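I promised last month that I'd write up the house rules for working near the robots, and then Yeshi Weldu asked me (very politely, twice) where they'd got to. So, here they are, or the ones people keep asking about anyway!

The full version is in the Trestow folder and it's a bit of a slog. I'm only doing the two bits that matter on an ordinary day at Mindau.

## Cables first, robot second

I know, I know, it's the dull one. But most of our stoppages at Drerville last year were down to a lead somewhere it shouldn't have been, and we logged 932 hours of driving there, so that's a fair run to judge by. Before anyone presses start, walk the room once and look low. Anything plugged in at the wall gets its cord tucked against the skirting or taped flat. Anything hanging off the back of a screen gets tied up to the pole, spare plugs included. A dangling plug is just the sort of thing a finger pad can snag on, and I'd much sooner spend a minute with a cable tie than an afternoon filling in the form.

Things on wheels count too. If it has castors, check it's where the room plan says it is, and if it isn't, move it back or redraw the plan. Rigoberto Usuga has put fresh copies of the plan by the door, so please use those and bin the old ones with my scribbles on.

Oh, and keep 800 mm clear on at least one side so that a person can get past. We used to say "enough room", which meant something different to everyone who read it.
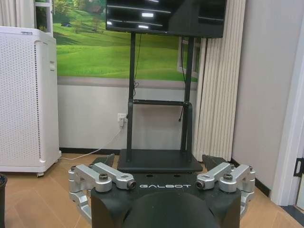 ## Hands and grippers

Keep your fingers out from between the pads unless the stop button is pressed in and you're the one who pressed it. Shouting "is it off?" across the room doesn't count, even if someone shouts back yes. Same goes for wiping the pads down or checking a bolt.

The Ambaye lot are trying a tag on the button with your name on it, and I rather like the idea. Come and tell me what you think on Thursday, I'll be in the kitchen from ten.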